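Tamiru arm build - FAQ
Pristport shared workshop, bench 4. Last edit Wednesday, December 2, 2020

What is it?
A tabletop arm with a two-finger gripper. Built evenings, mostly. Ask Waltraud Heitmann if you want the parts list.

What did it cost?
625 so far, not counting the first set of motors. Those got cooked in October. My fault, wrong supply.

Can I use my own motors?
Probably. Same bolt pattern or you'll be drilling new brackets. Check the stall current first.

Which board?
Istine board, old one. The new one works too but the plug is differnt - you need the adapter.

Gripper won't close all the way?
Horn is off by a tooth. Take it off, power up, let it center, put it back on. 2 screws, don't crank them.

Arm droops when idle?
Normal with power off. With power on, turn up the hold setting in Prutard. I run 16.

Why is the wrist camera view so blurry?
Fixed focus lens. Anything right up against it goes soft. You can turn the lens by hand, tiny bit at a time, but then far stuff gets worse. I leave mine set for the fingertips.
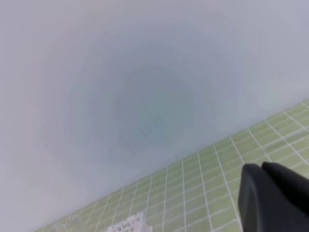
Wrist cam, fingers over the green tile. Big white surface close up, all blur.

Do shiny surfaces matter?
Yes. Glare on tile can throw the tracking off. Move the lamp before you mess with settings.

Can I borrow it?
Not yet. Cable clips first, then we'll see. Leave a note at teh bench.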